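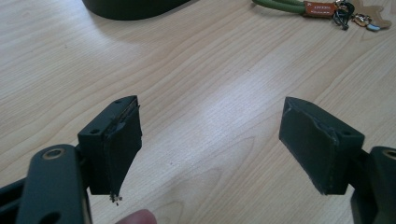

Fig. 1. Hand-held gripper, jaws open, at a wooden tabletop. Keys and cord at upper right.

Courses Timetable Readings Staff Contact

Work and Society > Second Year > Handouts > Week 11: Teaching the machine

Print this page | E-mail this page

Week 11: Teaching the machine
Handout to go with the lecture. Hyun-seo Pyo

Read this before the tutorial, along with the two short chapters in the reader. The lecture will go faster than the handout and I won't be stopping to repeat the background.

1. Where we are up to

Last week we looked at conveyor lines and what happened to pacing when the line set the speed. The argument then was an old one: a machine arrives, the job is cut into pieces, somebody measures the pieces. This week's case is newer and the machine hasn't arrived yet. The workers are making it, or at least making the stuff it is said to learn from.

The case is Bamidby, a returns centre in Urnville. It takes in small goods that people have sent back: keyrings, cables, purses, desk lamps, whatever was bought and regretted. Each item gets picked up, looked over, and put in a tray to be resold, repaired or binned. It's table work. It is dull in parts and skilled in parts, and the people who do it will tell you quite precisely which parts are which.

Last May the firm signed up with a supplier called Truvex. Truvex sells a sorting arm and, bundled with it, a program called Gu that runs the arm. Before Gu can run anything it needs recordings of people doing the job. So staff at some tables put down their ordinary tools and now do the sorting through a gripper held in the hand, with a camera on it. Two padded fingers open and close. You work the thing, it records, and the recording goes off to Truvex.

2. What the supplier says

The sales document is in the reader. Read it slowly. It says Gu "learns from your best people." It says the arm will take over "repetitive handling" and that staff will "move into higher value roles." I have read a lot of these and would ask you to do three things with the wording.

Find the higher value roles. How many are there, what do they pay, and who has been offered one? In this document there is no list, no number and no pay rate.

Find the word "learn" each time it comes up and put "is fitted to recordings of" in its place. Some sentences survive this. Others stop meaning much.

Then look for the people. The sorters turn up once, as "your best people," and after that they are "operators," "demonstrators" and finally "sources."

3. What the job looks like from the table

Pouran Nazari has sorted at Bamidby for 11 years and agreed to talk to this class in person later in the course. She has let me use some of her comments in the meantime.

On speed: "With my hands I do a tray and don't think about it. With the gripper I think about it the whole time. Where's the tip, is it square, has it got hold of the thing or only the bag."

On touch: "You lose the weight. You lose whether the zip is rough. Half of what I know about a purse I know from my thumb, and my thumb isn't in the recording."

I'd underline that second comment. A good deal of what sorters know comes through the skin. A gripper with a camera on it keeps the view and throws out most of the feel. If the arm later turns out to be poor at spotting a sticky clasp, it won't be a mystery why, though I expect it will be described as one.

On being good at it: "They told me mine were clean recordings. I asked what that gets me. They said it helps the model."

4. The targets

Sorters on the gripper tables were given a target of 500 recordings a fortnight. A recording counts when the item is picked up and set down with no fumble. Fumbled ones are flagged and don't count. In the first fortnight on the new tables Nazari made 885 attempts, and 70 of them were flagged. She was over target and was still called in about the 70.

Work through what this does. A fumble is part of handling small goods. Keys slide over each other. Cord won't lie where you put it. Under the old system a dropped keyring cost a second and was forgotten. Under the new one it's an error with a name next to it. The work has become more closely watched well before any arm has sorted a single item for a customer.

There is a second effect. People start picking the easy items. A stiff box is a safe recording, a tangle of cord is a risky one, so the cord goes to the bottom of the tray. Management then has a large pile of recordings of people lifting stiff boxes. You can work out for yourselves what sort of arm that makes.

5. Looking at the tool

Go back to Fig. 1 and spend a few minutes on the pads. On the left one a strip of the covering has torn and is peeling back, and there are crumbly bits at the tip. The right pad is scuffed but in better shape. I bring this up in a lecture on work because upkeep is work, and it is missing from both the sales document and the job descriptions we have.

Ask who replaces a worn pad. Ask whether the time it takes comes out of the target. At Bamidby the answer to the second question was yes until staff complained, and it is now "at the team leader's discretion," so the answer is still yes at some tables.

Ask as well whose error it is when something slips out of a worn grip. The flag in the system has a box for the worker's name and no box for the state of the tool.

A fingertip is also visible at the bottom of the photo. Compare it with the brochure in the reader, where the arm works by itself on a white background, and bring a sentence or two on the difference to the tutorial.

6. Points in the supplier's favour

I'm not neutral on this, and you should push back. Some sorters at Bamidby have sore wrists and would be glad to see certain trays go to a machine. A few like the gripper tables, which are quieter. The firm says it has laid no one off. That is correct as of this handout, dated 11/04/2026, and I would be pleased to leave the line in next year.

Still, "no one has been laid off" is a weak test. Hours can be cut without it. Casual staff can simply not be called. A job can stay on the books and become a worse job. When you write on this, say which of these you mean.

7. Terms you need

Demonstration: a person doing a task so that it can be recorded for a machine. Note that it's also ordinary paid labour, or ought to be.

Flag: a mark against a recording that won't be used. Check who sets it and whether it can be appealed.

Tacit knowledge: what a worker knows and can't easily put into words. See Week 4.

Deskilling: see Week 6. Be careful here, as using the gripper well is a skill. The trouble is that it's a skill with no pay grade.

8. For the tutorial

Bring a one-page answer to either of these.

(i) Should Bamidby's sorters be paid something extra for recordings, and if so, once, or for as long as the recordings are in use? Say who would pay, the centre or Truvex.

(ii) Rewrite the fumble rule so that it would be fair to a sorter with a bad pad and a tray full of keys. Keep it short enough to pin up at a table.

Those of you with jobs in warehouses or shops are welcome to use your own workplace in place of Bamidby. Leave out the names of co-workers.

Reading for Week 12 is the chapter on rosters. The library has it on short loan, so please bring it back on time.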